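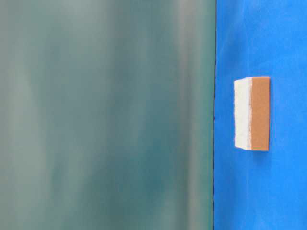 Hakham开放日参观记

Hakham在Ustolholm做清洁用品,主要是厨房海绵、洗碗布和刷子。公司不大,平时不接待散客,每年夏天开放一天,今年是2026年8月12日。我在网上报了上午那一场,名额不收费,到门口登记姓名就能领胸牌。

从火车站走过去将近13分钟,沿着河边的路一直走,过了桥右转就到。导航会把人带到货车出入的后门,那里进不去,要绕到前面。前门边上有一块立牌,写着参观者走左侧。存包的地方在楼梯下面,柜子要投硬币,用完会退。

带队的是Nesma Filali,在公司做产品开发,讲话不快,每到一处先让大家自己看一会儿再开口。同组的人里有几位是开餐馆的,也有带孩子来的家长,还有一位叫Hatem Helmy的先生,做保洁用品批发,一路上问得最多,我记下来的内容有不少是他问出来的。

第一站是原料间。泡棉进来的时候是大块的,像床垫一样摞着,颜色从米白到深褐都有。Filali说颜色和吸水能力没有关系,都是加进去的色料,厂里习惯用颜色区分软硬,外面的牌子各有各的做法,消费者拿这个去比较不同牌子没有意义。有人伸手去按,她说可以按。按下去松手,有的马上弹起来,有的要慢一拍。慢的那种握在手里舒服,用久了容易塌角,他们现在只拿来做擦浴缸的大块海绵。

旁边的架子上是成卷的擦洗层材料,绿的、灰的、白的都有。绿色的里面掺了磨料,最硬,刷铸铁锅和烤盘没有问题,刷不粘锅就会留下划痕。白色的没有磨料或者只有很少,适合玻璃、瓷器和涂层锅。这一点我以前大概知道,不过家里一直买的是绿的,因为超市里绿的最多。Helmy先生说他的客户也是这样,餐馆后厨一买就是一大包绿的,什么都拿它刷,酒杯刷花了再来问能不能换杯子的供应商。

切割间隔着玻璃看,里面声音很大,讲解只能等走过去以后再补。泡棉和擦洗层先整张粘合,再切成条,最后切成块。粘合用的胶要放一段时间才能切,切早了两层会错开。Filali拿了一块错开的给大家传看,白色那层整个歪到一边,边上露出一条干掉的胶。这种会挑出来,打碎以后做填充料。

之后上楼,去103室。这间是我觉得最值得看的,平时做成品检查和使用试验。屋里有水槽,有放样品的抽屉柜,墙上贴着各种污渍的配方,番茄酱、蛋液、烧焦的牛奶,旁边写着涂多厚、晾多久。参观的人可以走近看,样品不要拿走。

这里看的是一种双层海绵,厚的一层是浅褐色泡棉,薄的一层是白色纤维,长方块,大小和家里洗碗用的差不多,内部编号797。这一款是老产品,做法没怎么变过,包装换过几次。白色那面摸上去是蓬松的,有一点毛边,Filali说毛边是纤维本来的样子,用过几次会变得服帖。要是一上来就很平整,多半是热压过,擦起来反而偏滑。泡棉那面的孔很细,她让我们对着灯看,说孔细的吸水慢一点,泡沫打得比较密,挤干也更费力气。

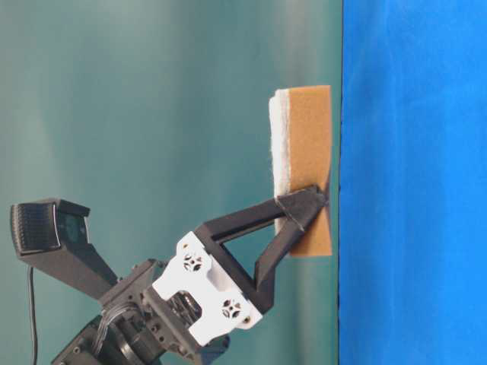 接着讲的是海绵为什么要竖着放。平躺在水槽边上,下面那一面一直贴着水,第二天早上拿起来就有味道。竖起来放,水往下走,两个大面都能接触空气。最好是擦洗层和泡棉都不靠着墙,如果地方小,非要靠一边,她建议让擦洗层朝外。试验室做过对比,同一批海绵,泡过同样的水,竖着放的比平躺的早干很多,具体数字她没有讲,只说和厨房通不通风关系很大,拿到别人家里未必一样。

有位家长问那种带吸盘的海绵架好不好用。她说能用,缺点是吸盘后面容易积东西,隔一阵要取下来洗。她自己家里用的是一个金属夹子,夹在水龙头旁边。

多久换一块,这个问题每一组都会问。Hakham包装上写的是两到三周,她说这是按每天洗两顿饭估的。要是只用来擦台面,可以长一些;切过生肉的砧板用它刷过,当天就应该换下来,挪去刷水池或者鞋底。放微波炉加热消毒的办法她不推荐,干海绵放进去有起火的危险,湿的加热不均匀,中间未必够热。用开水烫可以,但泡棉会老化得快,烫过几次以后边角开始掉渣,这时候再省也省不下什么。

Helmy先生问能不能把两层分开卖,他有客户只要软的那层。她说可以,有单层的产品,量大可以订颜色。他们两个人站在抽屉柜旁边谈了一会儿厚度和包装,其他人就自己看样品。我翻了几个抽屉,里面按年份放着旧款,最早的几块已经发黄发脆,一碰就掉粉,抽屉上贴了条子请大家只看不摸,我看到条子的时候已经摸了。

试用区在房间靠里的位置,每人可以领一块海绵,在一只涂了蛋液的盘子上擦。先用泡棉那面蘸水把表面弄湿,等半分钟,再翻过来用白色那面轻轻擦。我习惯一上来就使劲刷,结果蛋液糊在纤维里,盘子倒是干净了,海绵要冲很久。旁边一位开餐馆的太太照着步骤做,水很快就清了。Filali说蛋和淀粉都是这样,先用冷水,热水会让它粘得更牢。这句话我回家以后跟家里人说了,家里人说早就知道。

楼下大厅里有Prarard的一个摊位,他们跟Hakham合作做替换装的洗碗刷,刷柄留着,刷头用坏了单独换。我买了一支,刷头卡得有点紧,第一次装的时候要对准缺口再用力。摊位上还有一种天然纤维的刷子,味道比较重,像干草,店员说用几天会散掉,我没有买。

午前有一段自由提问,Adel Hajji从销售部过来回答价格和供货的事。有人问为什么同一款海绵在不同超市价格差那么多,他说出厂价是一样的,后面的他们管不了。也有人问能不能回收,他答得比较直接,说目前两层粘在一起的海绵没有办法走一般的塑料回收,只能扔进其他垃圾。公司在试一种用缝线代替胶的做法,拆开以后可以分别处理,成本还下不来,今年十月会先拿一小批给本地几家店试卖。我问了缝线的地方会不会卡饭粒,他说会,所以还在改针距。

离开的时候每人发一个纸袋,里面是一块双层海绵、一块洗碗布和一张产品目录。目录印得很密,后面几页是给餐馆和酒店的大包装规格,个人买不到。门口有个小卖部卖尾货,价格便宜,都是包装印错或者颜色有偏差的,用起来没有区别。我拿了一包颜色偏深的,付现金,他们那天刷卡机用不了。

给明年想去的人写几条实用的:报名页面一般七月初开放,上午场满得比较快。原料间地面有落差,推婴儿车的要走旁边的坡道。切割间外面给耳塞,放在右手边的盒子里,想要就自己拿。拍照在大部分地方都允许,粘合那一段不行,有牌子。全程走下来大约一个半小时,中间没有坐的地方,到103室才有几把凳子。附近吃饭的选择不多,桥头有一家卖汤和三明治的店,味道普通,位子靠河。

领回来的那块海绵现在放在水槽右边,竖着放的,用了一个旧的名片架。洗碗布还没拆。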